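How Robots Learn to Help with the Laundry

At Cendeser, a linen service in the town of Plumudton, workers handle around 2,000 pieces of cloth each day. Washing and drying have been done by machine for many years. Folding is different. Cloth bends, slips and bunches up, and a machine cannot easily tell where a corner has gone.

For this reason the company has begun a project named Drirnora. Its purpose is to teach robots to fold and stack. The teachers are people. A worker holds a gripper, a tool with two fingers that open and close, and does an ordinary job with it at home or at work. The tool records how the hand moves. A computer then studies many such recordings and looks for patterns. The first collection contained 3,255 of them.

What does this change for the staff? Liv Moen folded sheets for 17 years. She now spends her mornings recording and her afternoons checking finished orders. "My shoulders are less tired," she says, "but I had to learn a new job, and that was hard at first." Sombat Rojanasak, who manages the Buckley Street building, explains that some folding jobs will become fewer as the robots improve. Staff have been offered paid training -- in repairs, in checking and in teaching the machines -- and they meet with managers each month to discuss what is fair.

Robots still make mistakes that a person would notice at once. People will be needed to decide when a piece of work is good enough to go to a customer.
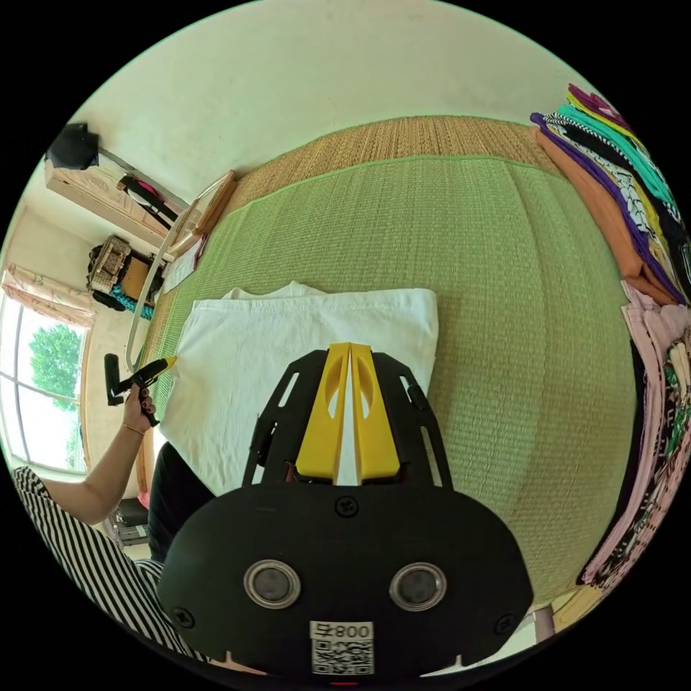
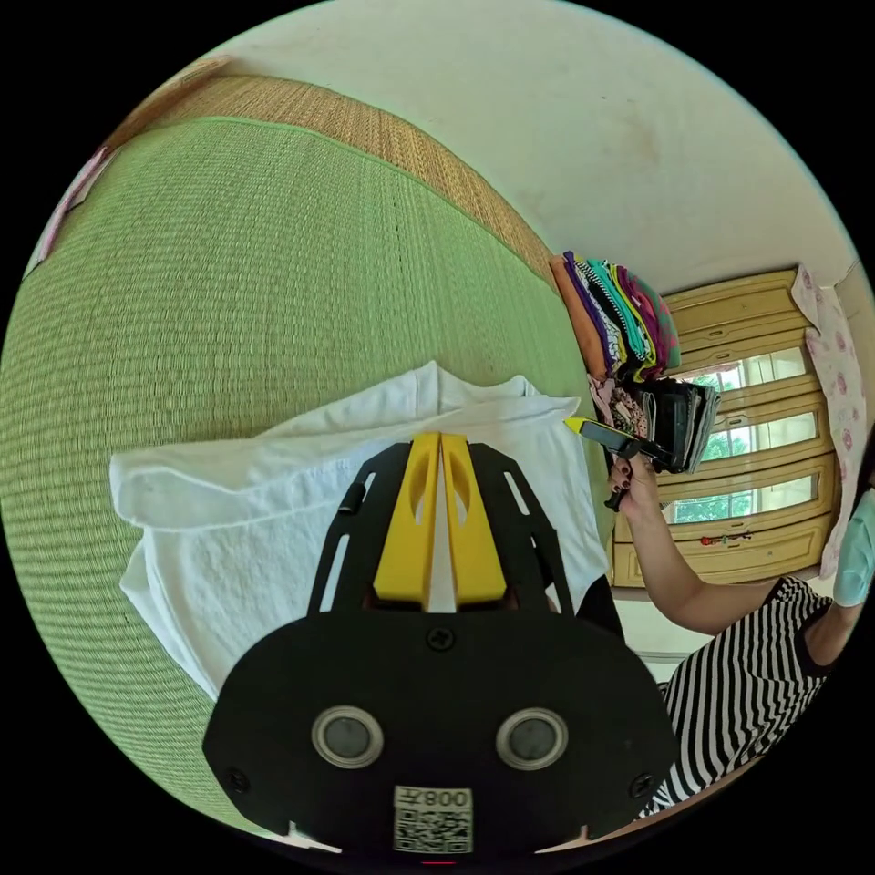
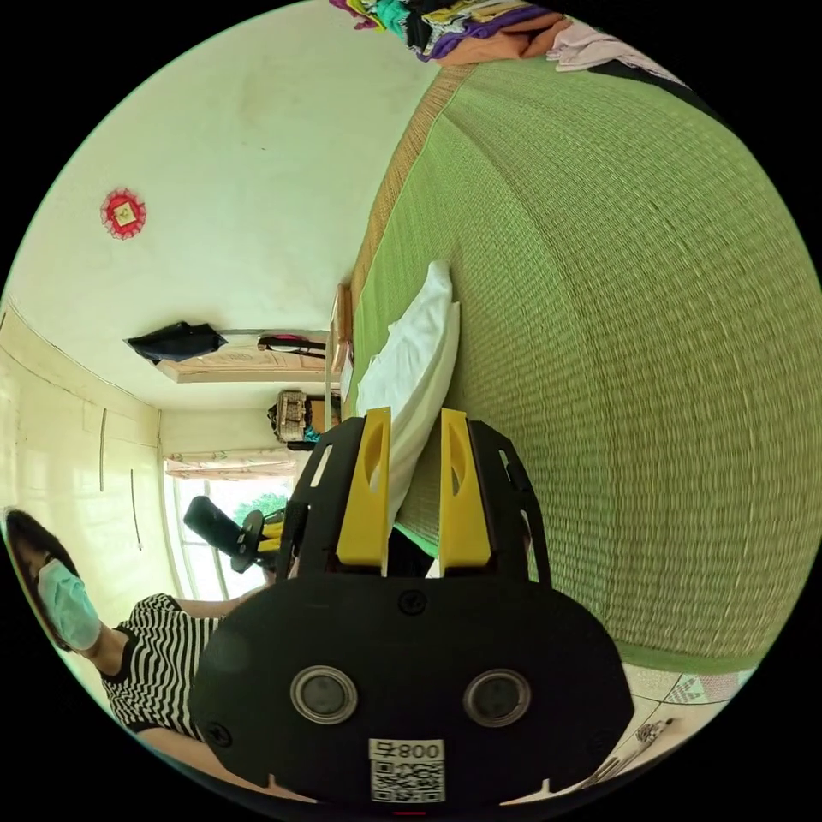 Recording with hand-held grippers. Each one has two yellow fingers.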